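From: Costel Vidmar
To: Varnley shop list
Date: March 2019
Subject: Re: [varnley-shop] hand grippers, pad wear and slip on sheet stock

Bogumił Ziółkowski wrote:

> I printed the second set of links over the weekend and they went
> together without reaming, so the hole compensation in the Rastlow
> profile is right. Two things before I cut more pad material.
>
> 1. Do you still see slip on flat panels? On blocks and tubes I have
> no trouble at all. On anything wide the part rotates in the jaws as
> soon as I tilt my wrist.
>
> 2. Are you gluing the pads over the whole face or only at the ends?
> Mine lift at the top corner.
>
> Also, is the bushing fit meant to be a press or a slip? The drawing
> says one thing and the parts list says another.

Answering in reverse order.

Bushings: press into the outer link, slip on the pin. The parts list is wrong and I will fix it. If you have to hit it with anything heavier than the arbor press handle, the hole is undersized and the link will crack along the layer lines later. I lost two that way in the first batch. Don't use retaining compound on the printed parts. Trajkovski tried it on his pair and the plastic crazed around every hole.

Pads: whole face, contact cement, both sides coated, left 30 minutes under a clamp. The lifting you describe at the top corner is the same thing I get. The cut edge of the fabric catches on the part as the jaw slides up to its grip position, and after that it frays back a little more with every cycle. I have been cutting them flush with the jaw. I think the next set should wrap over the tip and be glued on the back, where nothing rubs. It costs some clearance when picking small parts out of a tray, but I can live with that.

Slip: yes, still there. I ran the acrylic panel again on the bench with two grippers, one on the near edge and the other standing by to take the far side.
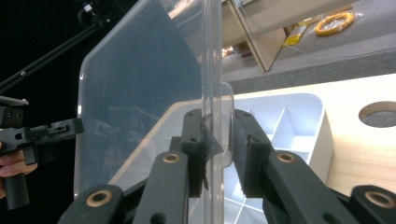

With the pads on both fingers the panel holds against a straight pull to 44 N on the spring scale. In rotation it is much worse. The pads are narrow and the panel's weight is a long way out from them, so any tilt puts the whole moment on a contact patch the width of a thumb. Squeezing harder helps up to the point where the linkage starts to flex, and then the fingers toe out and you are holding the sheet on one edge of each pad. I can feel this in the trigger before I can see it.

What I tried, in order: 800 grit on the jaw face under the fabric (no change), thinner cement (no change), silicone sheet in place of the fabric. Silicone holds well in rotation but grabs, and the jaw no longer settles square on the part. It also picks up every bit of dust in the shop. I went back to fabric.

The toe-out is the part worth fixing. The clearance at the inner pivots adds up across the linkage, and by the fingertip you can rock it with one hand. Longer bushings would take most of that out. Cukow stocks the next length up in the same bore, and the links have room for them if we thicken the boss on one side only. I have changed the model and bumped it to rev 131. Please look at the screw head clearance on the lower link before you print, as I only checked it fully open and fully closed.

For the Rastlow arm mount none of this matters much until the wrist plate is done. I would still like both grippers built to the same revision by May so that the logged jaw widths can be compared directly. At the moment mine reads slightly wide when closed on nothing, and I assume that is pad thickness, but I haven't zeroed it with the pads off.

If you have any of the stiffer felt left, could you leave an offcut in the drawer under the arbor press?

Costel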